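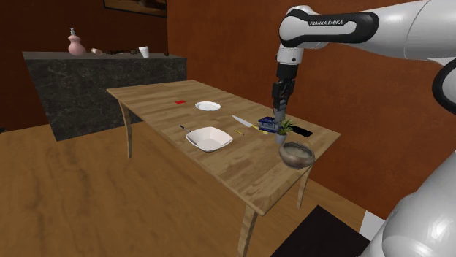

Sewing for friends: sizing notes for a dance costume, thread

1/ Chinyere Sani has danced with me since college and is on stage again in May. I am making the skirt. Posting the numbers here so I can find them later and she can argue with them.

2/ Base pattern is the Prundeck circle skirt, view B. It drafts the waist with 2 inches of ease. For a dancer that is too much. The waistband rotates during turns and the zipper ends up at the hip. I cut the ease to zero and used a firm knit band.

3/ Fabric is a mid-weight crepe from Sugawara. Washed once, tumble dried low, pressed from the wrong side. It shrank along the length and hardly at all across. Anyone cutting before washing will lose the hem allowance.

4/ A full circle hangs unevenly because the bias sections drop. Hang it from the band for two days before leveling. Kyriaki Tsolakis taught me to mark from the floor up with the wearer in performance shoes. Barefoot marking gave me a bad hem on the last one.

5/ Hem finish: narrow rolled, 40 weight thread in the needle, same in the bobbin. Horsehair braid looks good standing still but it caught on her heel in the first fitting. Removed.

6/ Hem circumference after leveling: 475 cm. One pass at the machine, no easing needed if the raw edge is stay-stitched first. Stitch length 2.5. Longer than that and it tunnels.

7/ Second fitting was in Minville, in her kitchen, with her kids holding the pins. She did the whole routine twice between the stove and the back door. Band stayed put. Left side seam pulled on the high kick, so I let it out 3 mm from the notch down.

8/ Yasuo Aoki asked about lining. None. A lining doubles the weight at the hem and she wears dance shorts underneath. If the crepe clings, use an anti-static spray on the shorts and leave the skirt alone.

9/ Still open: hook and bar or a snap above the zipper. She wants the snap for a quick change. I have ordered both and will test them on a scrap of the band.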